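Skevix storage bin, brown, long size: worth it?

Posted 2024-04-03

I have been burned by see-through storage before. The last lot yellowed by July and two of them split at the handle, so when the Skevix bins came up in the Clidero sale I was not in a hurry. I read the listing twice, measured the shelf, and bought one. The listing promises a bin that "brings calm to any room". It's a plastic tub. Let's keep our heads.

What I wanted was dull enough: something to hold post, chargers and the odds and ends that drift across my work table, and that I could lift on to a shelf when I needed the space back. I had a wire basket from Koval doing the job until then. Pens fell through it.

First, the colour. The listing calls it "smoke", and on my screen it looked grey. In person it is brown, a sort of weak-tea brown, and I nearly sent it back for that alone. I've come round to it a bit, though I still think a shop should know the difference.

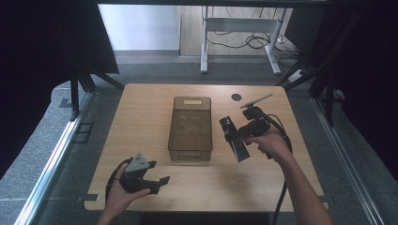 Handles are where cheap bins usually let you down, so I looked at those before anything else. Skevix has gone for openings in the ends and no separate parts, and I approve, as there is nothing to snap off or lose. Set lengthways on a pale wood-look table, with the far handle slot facing away from you, the bin takes up a long, narrow strip and leaves room to work on both sides. The textured sides are darker than I'd like. You get a hint of what's inside and not much more, so if you are buying this to find things at a glance, buy something clear.

The mesh texture also worries me for dust. I wiped mine down after 3 weeks and a cloth did the job, but I can see a kitchen being a different matter. Grease would get into that pattern and stay there.

As for strength, the listing says it will stack 6 high. I have one, so I can't tell you, and I'd want to see it done with full bins before I believed it. Mine has carried a heap of paper and more than 200 old photographs from the table to the shelf without sagging. Fair enough. The base slides about on a smooth top, mind you — a set of stick-on feet would cure that and ought to be in the box.

No lid. Girkness sells one said to fit, item 693, but it costs nearly as much as the bin and the reviews are all suspiciously short.

I'm keeping it. I wouldn't pay full price, and I won't be ordering the set until this one has got through a summer by the window.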